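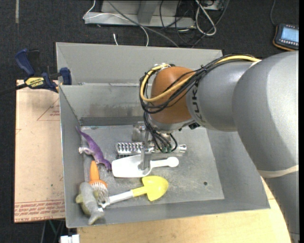

SLIDE 1: What goes in the bin

Print this page | E-mail this page
3 comments | 16 shares

Good morning, everybody, and thank you for coming out on a Monday. (Wait for the people at the back to find chairs. There are always more chairs along the wall than they think.) I'm Yetunde Olatunji, I work on the grasping side at Flisberg, and I'm going to spend my time with you on the least glamorous part of what we do, the part where a person puts things in a bin and a robot tries to pick them up, over and over, until we have enough tries written down to teach it something.

Leave the slide up for a good while. People like to look at the objects before they'll listen to me, and I don't blame them.

Start with the dinosaur, because someone will ask. It's the purple one against the left wall of the bin with its tail running up the slope. I love that dinosaur as a training object. The tail gives the fingers a place to close, but it's a long way from the heavy part of the body, so a tail grasp and a belly grasp behave very differently once you lift. The model has to see plenty of both.

Then the white plastic scoop, right under the gripper. A thin handle with a round end, lying flat on a flat gray floor. Thin and flat is hard! The fingers have to come down very close to the metal without hitting it, and we lose a lot of tries in that last little bit of travel. If you've ever tried to pick a coin up off a counter wearing mittens, you have the general feeling.

Mention the brush resting on the gray felt plush. Two things touching is where most of the interesting failures live. Close on the orange handle and you may bring a good pinch of felt along with it, and then how do you score that? (Pause here. Let them think about it. Efe and I argued over this for most of a winter.)

SLIDE 2: What we write down

Every try gets a picture before, the pose we sent the arm to, how wide the fingers were when they stopped closing, and a picture after. The label is a plain yes or no: was one object, and only one, held at the top of the lift? So the brush with the plush hanging off it is a no. We did try a "sort of" label for a while and I'm sorry to say I was the one who asked for it. It made a mess. Two people would score the same lift two different ways and the learning system was stuck in the middle, like a kid with parents who give different answers about dessert.

If there's time, tell the story of the yes that fell. The lift was fine, the label said yes, and the object dropped on the way to the second bin. We keep that in a separate column now. Don't let this run long, I always let it run long.

SLIDE 3: Numbers

184 tries in a good session. That's one person and one arm, with breaks. The first week we ran it we got 49, and we were pretty pleased with ourselves at the time.

We change the set of objects every 16 tries. Before that we let people change them when they felt like it, and what people feel like is leaving the easy ones in. Bless them, I did it too. It's nice to watch a robot succeed.

(Someone from Ulier may ask about running overnight with no person there. Answer: we'd love to, and we've tried it, but an arm alone with a bin ends up pushing everything into the corners, and by morning you have a great many examples of nothing. Offer to talk after.)

SLIDE 4: Setting the bin up

Go slowly on this one for the folks who will be doing it themselves.

Clamp the bin. Please clamp the bin. If it shifts by even a finger's width between the before picture and the after picture, the poses stop meaning what they say, and you won't notice until someone downstream at Sistent writes you a very polite letter.

Sloped walls are kind to you. Things slide back toward the middle, where the gripper can reach them from above. Straight walls trap anything flat, and then you're leaning in all day to move it.

Drop the objects in from a box, all together. Don't place them. Everyone places them a little bit, everyone thinks they don't, and you can tell from the pictures whose shift it was (I can spot Efe's bins from across the room, everything neatly apart like place settings).

Keep one hand near the pendant and stay back while the arm is moving. When you need to reach in, stop it first, every single time, including the time you're in a hurry.

SLIDE 5: What I'd like from you

We've got 5 object boxes made up so far and I'd like more, especially things from your own kitchens and garages. Soft things, bent things, things with holes. Efe Onuoha has the sign-up sheet at the side table and will take anything clean and smaller than a loaf of bread.

The Khổng group is bringing us a second bin in March, a deeper one, and we'll need people to run sessions on it from the first day. Training takes a morning. You don't need to know any programming, you need patience and a decent pair of shoes.

Questions. (Repeat each one into the microphone, they told me last time that the recording had only my answers on it.) If it's quiet, ask them which object on the first slide they'd go for first, and go back to slide 1 while they answer.

Contact: Yetunde Olatunji, Flisberg | © Flisberg, February 2019 | Back to top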